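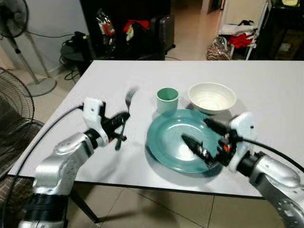
Big blue plate, dark fork.

Search reviews Search Go

Tindell Compact worktop dishwasher, four months in

Quick one as I've got to be out by 2, but I said I'd write this up and it's been sitting in drafts since April.

Short version: good machine, daft hose, terrible manual. Would buy again. Would not buy again from the same place.

Why a worktop one

No room. The kitchen in Plustunham is a galley with one run of units and the washing machine already has the only gap. I'd washed up by hand for years and didn't mind it much till my wrists got bad. Looked at slimline ones, but that meant losing the pan cupboard and paying someone to shift a socket. So worktop it was.

Shortlist was the Tindell and the Gimham. The Gimham is cheaper and looks nicer, I'll give it that. Rounded door, little window. But the one on display had a door catch that needed two goes every time, and the cutlery basket took up a third of the floor of the thing. Tindell has a slim basket down the side. That decided it really.

Delivery and getting it in

Ordered from Valdebenito on the high street, the kitchen shop not the cafe. They were lovely in the shop and hopeless after. Came a week late, no phone call, left with next door. Box had a dent in one corner, machine inside was fine. When I rang about the missing tap adaptor I got passed round three people and then told it was "in the post". It was not in the post. Bought one from the hardware place in the end and Valdebenito refunded me for it after I sent a rather short email. So, fair enough, eventually.

It's heavy. Two people to lift it, please. I did it with one and a stool and I don't reccomend it.

Measure the height under your wall units. Then measure with the door open too, as it drops down in front and sticks out further than you'd think. Mine clears the edge of the worktop but only just and if anybody's standing at the cooker they have to shuffle along.

Plumbing. You can fill it by jug or connect to the tap. I did the jug for the first fortnight and it's ok, a bit tedious, beeps at you when it's full. If you live on your own and run it once a day you could carry on like that forever. Connected to the tap now. The inlet hose is fine. The drain hose is the daft bit: too short by a hand's width and stiff as a broom handle, so it wants to spring out of the sink. Mine's held down with a suction hook. Tindell do sell a longer one. It should be in the box.

Programmes

There are four. Normal, eco, quick, glass. There's also a rinse button but I don't count that.

Normal - use it when there's been a roast or anything with cheese. Comes out clean, no complaints.

Eco - takes an age. Put it on at bedtime, forget about it. Results the same as normal as far as I can see, just slower. Dries worse.

Quick - 39 minutes and the one I use most. Good on breakfast things, lunch plates, mugs with a bit of coffee in the bottom. Not good on dried on porridge. Nothing's good on dried on porridge.

Glass - cooler, gentler. Used it a handful of times. Wine glasses come out streaky unless you keep the rinse aid topped up, and the light that's meant to tell you it's low came on about never. I just top it up on the first of the month.

No delay timer. The Gimham has one. Annoying if you're on a night tariff, doesn't bother me.

What fits

The makers quote place settings, ignore that, nobody eats off their idea of a place setting. Ordinary dinner plates go in upright, side plates go in, bowls go in if you're patient. Mugs on the top shelf, tall ones no. The fold-down bit of the top shelf is good, you fold it when you've a saucepan in and lose the mug space.

Big wide plates are the problem. Anything with a proper raised rim has to lean, and if it leans it blocks the spray arm, and you hear it going tock tock tock for a whole wash. Give the arm a spin by hand before you shut the door. I've got into the habit now.

Saucepan with long handle, no. Frying pan, small one only. Baking trays, don't even try. I wash those by hand and I've stopped resenting it. Chopping boards, the thin bendy ones go down the side, the good wooden one doesn't go in at all, obviously.

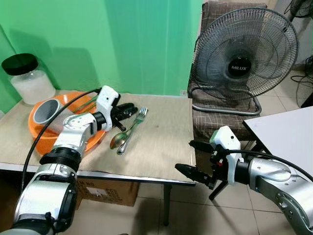 The orange bowl, with a silver fork alongside.

Plastics

Worth its own bit as people always ask. Plastic bowls and tubs come out wet. Every time, every programme. Puddle in the foot of the bowl. It's not a fault, my sister's full size one does the same, but on a small machine you notice it more as there's no room to space things out. What I do: open the door as soon as it beeps, pull the rack forward, tip anything plastic over, leave it 20 minutes. Tea towel for the stubborn ones.

Light plastic things also get flipped over by the water if they're near the middle. You open up and there's a lunchbox lid sitting there full of grey soup. Wedge them under something heavier. Staining, tomato sauce does stain pale plastic and the machine won't shift it, rinse it cold first.

Check the labels on anything you're fond of. I did in a set of picnic beakers on the normal cycle, went a funny shape. My fault.

Cutlery

The side basket is why I chose this and it's mostly a win. Forks up, knives down, mix the spoons in with the forks or they nest together and the middle ones come out with bits on. Tines poke through the bottom if you put them head down, and then you can't slide the rack. Ask me how I found that out.

Don't mix your best silver plate in with the stainless, it marks. And anything with a coloured or coated finish, have a look at what the maker says. I've some old bone handled knives from my gran that stay well out of it.

Teaspoons vanish. There's a gap at the back of the basket just wide enough. Found one in the filter after a weird grinding noise I'd been worrying about for days.

Noise, smell, cleaning

Noise: fine. Can hear the radio over it. Can't quite follow a quiet film in the next room with the door open. The drain at the end gurgles like mad and frightened the cat the first few times, he's over it.

Smell: bit of a rubbery whiff for the first dozen or so washes, gone now. If it comes back it's the filter. The filter twists out, rinse under the tap, twist back. Takes no time. Manual says monthly, I'd say weekly if you don't scrape your plates. Scrape your plates.

Door seal wants a wipe now and then, gunk collects along the bottom where you can't see it. Feel along with a cloth.

Salt: there's no salt compartment. We've hard water here and I was worried. So far a descaler tablet run through empty has kept it ok, slight cloudiness on the glasses. If you're somewhere really chalky I'd think about it.

Tablets: full size tablets are too much for it. I cut them in half with an old knife, or use powder, a dessert spoon's worth. Powder works out cheaper and doesn't leave that chalky lump in the dispenser on the quick wash.

The manual

Awful. Tiny print, several languages jammed together, and the diagram for the filter is upside down. I mean it, turn the page round and it makes sense. Error codes are listed with no explanation beside half of them. E4 on mine was the tap not being open enough. That cost me a whole evening with a torch.

The customer line was better than expected. Picked up quickly, chap knew the machine, didn't try to sell me a service plan till the end.

Running it

Haven't measured the electric so won't pretend. Bill hasn't jumped. Water use seems tiny, I drained one load into a washing up bowl out of nosiness and it was less than I'd have run by hand.

Things I'd change

Longer drain hose. Wider feet, it walks a tiny bit on a shiny worktop, I've put a rubber mat under. A light inside. A door that stays open at the angle you leave it, mine slowly drops to flat. And a delay timer for those that want one.

Who it suits

One or two people, small kitchen, mostly plates and mugs. A family of four would be loading it after every single meal and still doing pans in the sink, get a slimline if you can possibly squeeze one in. Renters, good choice, it comes with you.

Score

4 out of 5. Loses the point for the hose and the manual between them. Valdebenito I'd give a 2 for service, and that's only as they did pay me back for the adaptor.

If anyone's got the longer hose fitted can you tell me wether it's bendier than the original, the pictures on the Tindell site don't show and I don't want to pay postage for another broom handle.

Graciela Bustos

Contact us | Copyright, all reviews remain the property of their authors | Back to top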